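Journal > Allotment and kitchen > March 2025

Print this entry | E-mail this entry

March 14, 2025

The peas are up! I went out in my slippers before breakfast and there they were, a wobbly green line along the Skomonwood fence, and I stood grinning at them until my feet got cold. I sowed 100 and I would say most have made it, which beats last year by a mile (mice, the little beasts). 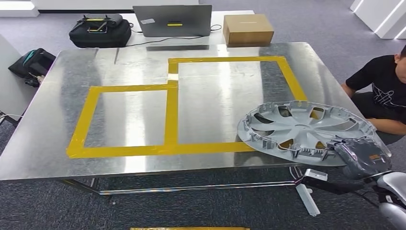 After coffee I turned the second bed and found the soil so much better than in fall. Dark, crumbly, full of worms! The leaf mold from Surnstead was worth every trip with the wheelbarrow. I put in 38 onion sets before my back complained, then sat on the step with a cheese roll and listened to a blackbird going absolutely mad in the hedge.
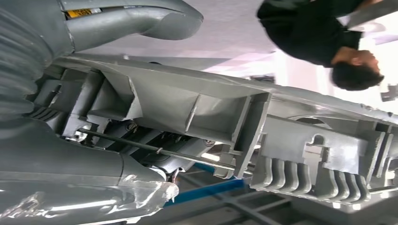
Gray curves and a small yellow label.

Spent the afternoon on seed packets. The Nieminen catalog has a striped squash I can't resist, and a purple bean that climbs to who knows where, so the plan has changed again.

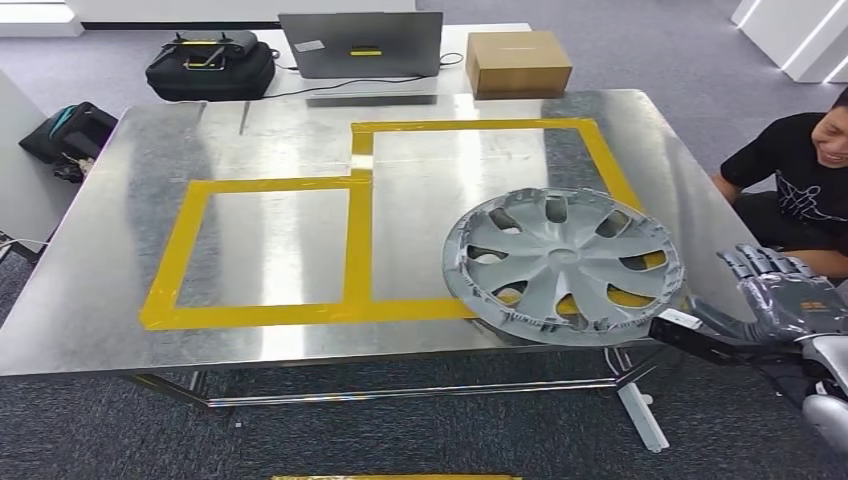
Squash need room, and I always cram them in. This year I want proper borders before anything goes in the ground. Two rectangles side by side, the right one bigger and reaching farther back, like the yellow tape on that steel table, would suit my plot beautifully. Squash in the big one, beans in the other. I may go out with string tomorrow if it stays dry. By August I'll be giving squash away to strangers!

Contact | Copyright Kakon Journals | Back to top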